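3.2 Listing accuracy and guest expectations

Holiday apartments in the coastal district of Arside are let almost wholly through short written listings. The Vustance letting register, which supplied the material for this section, holds 800 such listings. Each gives the floor, the number of bedrooms, the distance to the beach and a free description by the owner. We read the descriptions against the floor plans lodged with the register, and treated a listing as inaccurate where the two differed on a point a guest would notice on arrival.

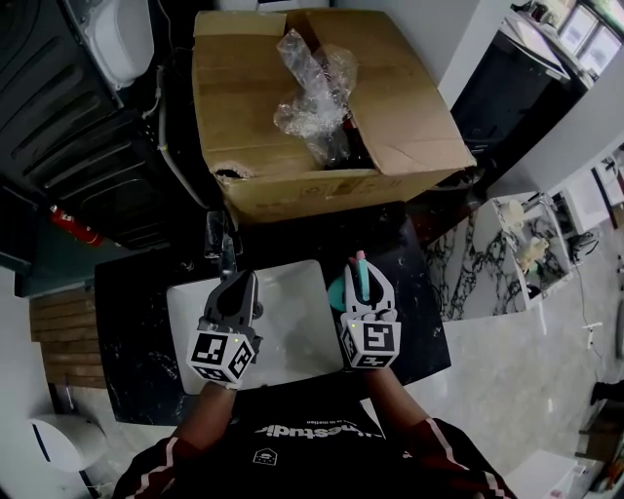 Page last modified: February, 14:15

Figure 3. Countertop with tray and open cardboard box.

Distance to the beach was the item most often misstated. Owners in the Chisholm building tended to measure from the garden gate, while those in Stamness measured from the front door of the flat. Neither practice is forbidden by the register, and guests have no means of telling which was used. Floor level caused less trouble, although "first floor" was used both for the ground floor and for the one above it.

Statements about laundry and kitchen equipment could not be checked against the plans. For these we relied on the comments left by guests at the end of a stay.

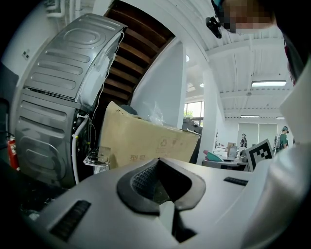 One guest at Stamness wrote that the flat was clean and the bed good, but that "sea view" had meant leaning out of the bathroom window, and that a plain sentence in the listing would have saved an argument with the agent. Comments of this sort were coded as complaints about wording and kept apart from complaints about the flat itself. The coding rules are set out in Section 3.3.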